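Good evening, everyone, and thank you for coming out on a Tuesday, and for saving us some biscuits. I run the robotics club at Plinell, and I'd like to tell you what we've been up to since May.

(Pause here, let people sit down.)

We do nearly all our work in simulation, mainly because four teams can have a go at once and a bad idea costs us nothing but a bit of pride. The task this year is called Ginduvum. There's a container, there's an arm, and the students write the code that gets one to the other. It sounds so simple when I say it like that!

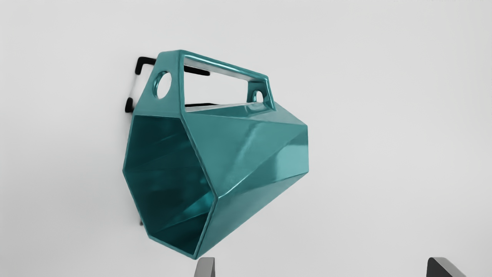 Every team begins with the approach, meaning how you bring the gripper in without knocking anything. I do love this stage – there's a great deal of waving of hands in the air, and quite a lot of arguing about angles. We allow 2000 attempts per team for the whole term, so they learn to think before pressing go. 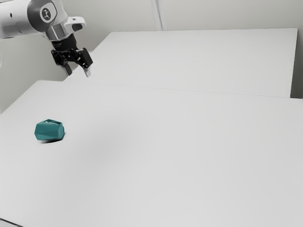 Ginduvum task: arm over the tables, teal container on the near one.

(Slow down for this bit, the parents like it.)

Facets are harder than you'd think. A smooth cup is the same whichever way you turn it, but with flat faces you have to choose which two you're going to close on, and the students had to work that out for themselves with cardboard models and plenty of tape.

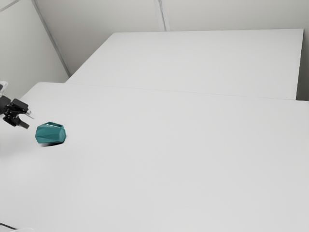
The last few centimetres are where the code gets long, and one team's file now runs to 1481 lines, which I have promised to read over the holidays. If you'd like to try it yourself, the laptops are at the back, and please do ask the students anything you like.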